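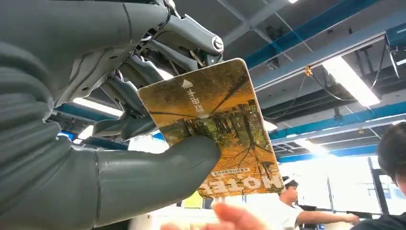 Why does my room key stop working halfway through a stay? Most of the time the card has lost its data or the dates on it are wrong, and the front desk can fix either one in under a minute.

We get this question more than any other from members who travel for work, so it gets the long answer this month.

A hotel key card holds very little. On the older kind, a magnetic stripe carries a short code that tells the lock which room the card is for and when the stay ends. The lock on the door reads the code, checks it against its own clock, and opens or doesn't. In many hotels the lock isn't connected to anything. It runs on batteries and knows only what it was told the last time someone set it up.

The stripe is the weak part. Hotels use a type that is easy to write over, so the same card can be used again for the next guest. Easy to write over also means easy to wipe. The usual causes are magnetic clasps on purses and phone cases, the magnets in wireless chargers, and sometimes another card's holder with a magnet sewn into it. A phone by itself does less harm than people think -- the case is more often to blame.

The newer kind is a tap card, with a small chip and antenna inside the plastic. Everyday magnets don't bother these. They do crack, though, and a card that has been sat on for three days may look fine and still have a broken antenna. If you hold a tap card to the lock and get no light at all, try it once without your wallet around it. Other tap cards close by can confuse the reader.

Dates are the other common problem. If you extended your stay by phone or through an app, the desk system knows about it but the card in your pocket may not. It will quit at checkout time, often 11 a.m. or noon, on the day you were first due to leave. Stop at the desk that morning and have it coded again. The same goes for a room change, a late checkout, or a second booking that starts the day the first one ends.

One more cause comes up with couples and coworkers sharing a room. When a desk clerk makes a "new" key in place of a "copy," the lock drops all the earlier cards as soon as the new one is used. If you are asking for an extra, say that you want a duplicate and that the first card is still in use.

If the lock shows a yellow or blinking light when every card is tried, the batteries are probably low. Report it even if the door opened in the end.

Members staying at the Stodon or at either of the Rastach properties should know that both have moved to tap cards on all guest floors. The Laryea still uses stripe cards in its older wing, 50 rooms in all, and expects to change those locks in October. The fitness room and the side entrance there already take the new cards, so guests in the older wing are given two. Lost cards are free to replace at all of these hotels. You will need to show photo ID, and your room number won't be said out loud.

Our member rate at the Laryea stays at 10 percent off through the change. Book through the travel page as usual and enter your member number in the box marked "group."

Next month: what to check on a hotel bill before you leave the desk.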